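Gakden keeps its bus link for the evening shift

January 11, 2018

The evening bus between Gakden and the industrial area at Bundent will continue to run after the winter. The town council and the bus company Jokus have signed a new agreement for 3 years, and the last departure from Bundent stays at 22:44.

The line, number 46, was in danger since August. At that time Jokus informed the town that the late trips had too few passengers and that the company could not pay for them alone. For many workers this was bad news. The train station in Bundent closes its waiting room early, and the road to Gakden has no path for bicycles on the long part by the river.

A group of passengers collected 309 signatures and delivered them to the council before the holidays. Most of the names came from people who work in the factories and warehouses near the river, but also parents of students at the evening school signed the letter.

"I have taken this bus for many years, and my neighbor also takes it," said Ewan Stubbs, who started the collection. "If it stops, I must buy a car. I do not want to buy a car only to drive home from work."

According to the agreement, the town will pay a part of the cost for the two last trips of the evening. The rest comes from Jokus and from a small yearly payment by the employers in Bundent. One of them is Tosh, a maker of metal parts, where the second shift ends at 22:30. The company had asked for the departure to be moved a few minutes later, so that workers have time to change their clothes. This wish was not accepted, as the bus must meet the last train. 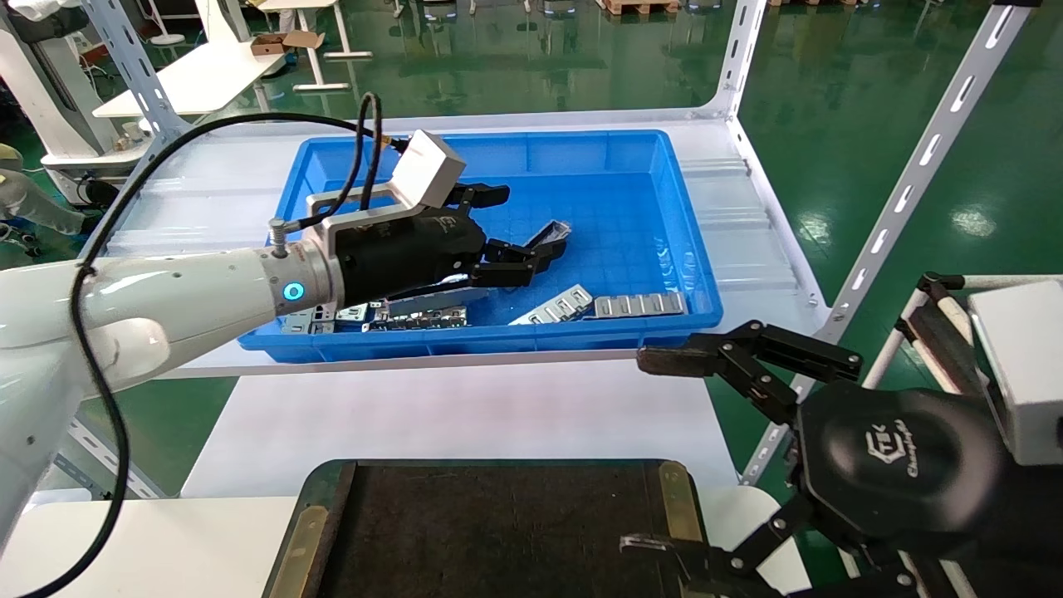
Sheet-metal brackets in a blue parts tray. 

There will be some changes for passengers. The stop at the old dairy will be closed in the evening, and the bus will use the stop at the school instead — it has better light and a roof. The driver will no longer sell monthly tickets. These can be bought at the kiosk in the Gakden station or at the library during its opening hours. Single tickets are still sold on the bus, but passengers are asked to have small money ready.

The price of a single ticket stays the same. The monthly ticket becomes a little more expensive, and the new price will be printed on the timetable.

The council also discussed a Sunday trip, which several people asked for in the letter. No decision was made. Jokus wants first to see how many people travel in the evening during the spring, and will then give a report to the town.

The new timetable will hang at all stops before the end of the month. Printed copies are free at the town hall, and larger print can be asked for at the front desk.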